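Countertop fruit basket

A countertop fruit basket is an open container used to hold whole fruit on a kitchen counter or table. It differs from a fruit bowl in having openings in the sides, the floor or both, which let air reach the fruit at the bottom. Most hold between one and two days' supply for a household, and they are usually kept near other items used at breakfast, such as the toaster, the kettle and small jars of spice.

Materials and form

Early kitchen baskets were woven from willow, split wood or rush. Wire came into wide use later, followed by molded plastic, which is light, cheap and easy to rinse. Plastic baskets are commonly rectangular with a perforated grid on the sides. Bright single colors such as turquoise, red and yellow are typical. Wire mesh versions may be made to stand on a counter or to hang from a wall or rail, and the hanging kind is often sold with a matching rack.

The perforations also allow the basket to double as a rinsing basket, although makers' advice on this varies. The Vorier pattern, a plain grid-sided basket sold in 2 sizes, was listed as suitable for both purposes. The Plarkutby basket had a solid floor and was meant for dry storage only.

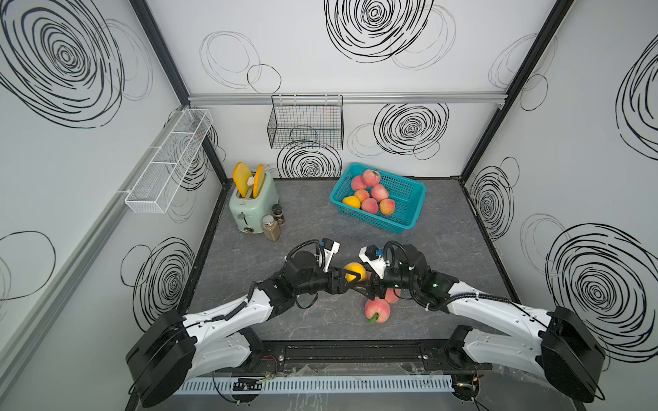
Filling and sorting

Firm fruit is generally placed first and soft fruit last. Peaches bruise under fairly light pressure, so they are set down one at a time and turned so that the stem end faces down where possible. A leaf left on the stem does no harm, but it wilts before the fruit ripens and is often taken off when the basket is next sorted.

Oranges and peaches can share a basket for a short period. Peaches give off ethylene as they ripen, and a peach that is already soft will speed up the others around it. Citrus is little affected in ripening but may pick up mold from a damaged neighbor. For this reason many households keep the oranges to one side or in a corner – this also makes them easier to reach without moving the softer fruit.

Placement

A basket is best kept out of direct sun and a short distance from anything that gives off heat. A toaster in the same part of the kitchen is common and causes no trouble if there is a gap between the two. Spice jars are often kept alongside, though ground spices keep their flavor longer in a closed cupboard.
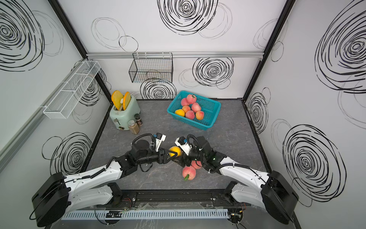 Turquoise perforated basket holding peaches and an orange, with a mint-green toaster and two spice jars.

Play and display sets

Scaled and full-size kitchen sets often include a basket with imitation fruit, along with a toaster and toy bread slices. The Ezeani kitchen set had 31 pieces in its first edition. A later edition added a wire rack and a hanging basket.

Care

Plastic baskets are washed by hand in warm water with a soft brush for the openings. Wire baskets should be dried at once, as rust starts where the wires cross.

See also: Fruit bowl; Colander; Bread box; Wire rack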